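Visit report: Janevski refurbishing works, Molden

Filed under: Site visits, Household equipment

The Janevski works in Molden takes in used kitchen appliances, mostly from rental housing, and returns them to landlords or sells them through its own counter. The building opens to visitors one afternoon in January. The tour began at 1:30 p.m. at the loading door and ended shortly before 4. Our guide was Bergþóra Ragnarsson, who runs the exterior parts section and has worked in every other section except electrical testing.

My interest was in the exterior work: tops, front edges, handles, rails and door glass. Electrical safety is covered well elsewhere and I did not take detailed notes on it.

Intake

Appliances arrive on wheeled platforms and are weighed before anything else is done. The weight is compared with the figure on the rating plate. A large difference usually means a missing shelf, a missing counterweight or something left inside. Ragnarsson mentioned a range that came in heavy and held a full set of cast iron pans.

In the month before the visit the works received 676 appliances. Of these, 478 were accepted for refurbishing and the rest went to parts recovery. The main reasons for rejection were cracked door glass on models no longer supplied, rust through the base, and heat damage to wiring. Cosmetic condition alone does not lead to rejection, although it decides the selling price.

Each accepted appliance gets a paper card in a plastic sleeve, taped to the left side panel. A database exists, but the card is what people read. It has one box per section and a drawing of a generic appliance front on which defects are marked in pencil. The pencil marks are erased as the defects are dealt with, so a clean drawing means the exterior work is finished. I asked whether the information was lost at that point. It is copied to the database first, in most cases.

Exterior inspection

Exterior inspection takes place in a side room with adjustable lamps. The overhead lights are kept low and a lamp is set near the height of the top surface, aimed along it. Light at a low angle shows streaks and shallow scratches that disappear under ordinary ceiling light. The inspector starts at the back of the top, moves to the front lip, and then goes down the front.

White and off-white enamel is considered the hardest finish to grade. Residue from household cleaners dries into faint streaks, and these can look like fine scratching until the surface is wiped. The rule is to wipe a test patch the width of a hand and look again. If the streak remains, it is entered on the card as a surface defect. If it goes, it is entered as dirt and left for the wash section.

The front lip takes most of the contact. Pans are dragged over it, belt buckles and buttons touch it, and movers tend to lift by it. Dark marks on a lip are usually metal or rubber transferred onto the enamel, and a mild abrasive paste will remove them. A chip is a different matter and has to be filled. Inspectors run a plastic card along the edge to tell the two apart: a transfer mark cannot be felt and a chip can. 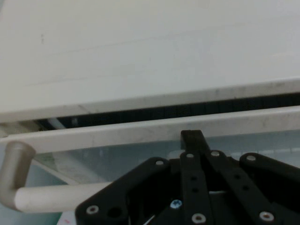
Photo: Janevski, Molden works

The dark marks along the front lip are of the kind discussed at the inspection lamp. The white rail below it carries gray smudges of its own, and the tubular handle bar is a slightly dirty cream beside its grayer end cap. I could not judge from any distance whether a difference like that is aging or soil. The works treats the question as open until after the wash.

Narrow gaps between a top and the parts below it are cleaned with a long flat brush and a vacuum nozzle, never with a wet cloth. Water pushed into a gap of this sort may run down behind the front and dry there. Fine ridges inside a gap hold grease mixed with lint, which has to be softened before brushing. Ragnarsson showed the brush, a strip of nylon bristle on a bent steel handle, made in the building.

Handles and rails

This was the most detailed part of the tour. Handles come off every appliance regardless of condition. There are two arguments for it. The first is hygiene, as the joint between a bar and its end cap collects soil that cannot be reached in place. The second is mechanical: a handle that feels firm may be held by one screw out of two.

Replacement screws are the Fastden type, with a patch of thread-locking compound already applied. The section tried loose compound for a time and stopped after too much of it ended up on the enamel. The screws are tightened with a preset driver. A pull test follows, straight out from the front, then upward, then downward. There is no sideways test, which surprised me, given that many people hang towels on the bar and pull them off to one side.

Bars are sorted by length and by shade, and shade causes more trouble. White bars yellow at different rates depending on the plastic or coating and on how much heat they have seen. A new bar fitted to an older front stands out at once, so the works keeps used bars in wall racks in up to 50 combinations of length and shade. An older bar of matching tone is preferred over a new one where both are sound. Customers apparently return fewer appliances for a cream handle than for a bright white one on a cream front.

Rails are straightened on a granite slab with feeler gauges. A rail that bows in the middle is pressed once. If it springs back, it is scrapped.

Washing and glass

The wash section has five bays, two of them for doors and glass only. The degreaser is a Cliltura concentrate, diluted in a tank and applied by low-pressure spray. Dwell time is posted on the wall of each bay and had been corrected by hand in three of them. I was told the posted time suited the previous product.

Tinted and clear glass are washed in the same way and then inspected standing on edge against a black cloth and again against a white one. Scratches show against black, and film shows against white. Film between the panes of a double door means the door must be opened, and this takes longer than any other exterior job. Seals disturbed in the process are replaced as a set.

The drying racks are outside the bays in the main corridor. Visitors had to walk past in single file, and the floor was slippery at the drain. A mat would help.

Parts store

The store is on the upper floor, reached by a goods lift that visitors may not use. Shelving is arranged by part and then by size, with maker as the last sorting level. Someone looking for a bar of a given length will find every maker's version in one bin. Ragnarsson defended this at length. Her section used to be arranged by maker, and suitable substitutes were missed because they were on the wrong shelf.

End caps are kept in shallow drawers lined with felt. Gray, beige and white caps share drawers, and the labels give only the inner diameter.

Practical notes for visitors

Closed shoes are required. Ear protection is handed out at the loading door and is needed only near the compressor. Photography is allowed except in electrical testing. The sales counter stays open until 5 p.m. and sells loose handles, caps, knobs and rails in addition to complete appliances. Bring the old part, or measure between screw centers, as the counter staff will not match from a photograph.

Parking is behind the building. The entrance from the main road is signed for deliveries only, but visitors use it too.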